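Thread on keeping one two-armed robot alive in the Wedville shed, for the three people who asked and the one who'll regret it.

1/ The unit is called Inis. White body, black shoulders, a simulated twin that behaves far better than the metal one. Every change goes through the twin first. I wrote that rule after I broke it.

2/ Latest grief: the left wrist. The service sheet from Jalali says regrease at 800 hours. We found out what 3000 hours sounds like. Picture a shopping trolley full of cutlery going over a cattle grid.

3/ New grease, new seal, 2 mm taken out of the cable loop so it stops rubbing at the elbow. Then you redo the zero offsets, all 16 joints, and you do them in order. Yuxi Gu has taped the order inside the cabinet door. In capitals. I feel seen.

4/ Offsets go into the sim kitchen before they go anywhere near a motor. Left arm reaches for the island, right arm stays parked with its fingers up.

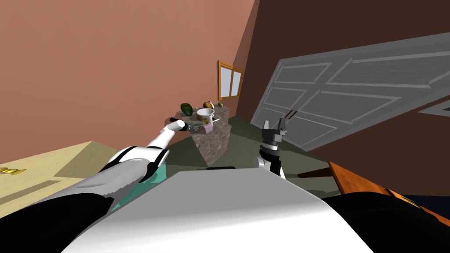
Left gripper by the pink box, mug further back. Sim kitchen, head view.

5/ The kitchen was built by someone with strong feelings about colour. Salmon wall, chocolate wall, olive floor. You get used to it, like you get used to a neighbour's leaf blower.

6/ If the gripper pulls up short of the box, check the wrist offset before you touch the camera calibration. I have lost an arvo to doing it the other way round. Fine, two arvos.

7/ Still on the list: the right shoulder fan, which ticks, and the spare seals, which are on back order. If anyone near Wedville has a set in a drawer, I'll swap you for beer.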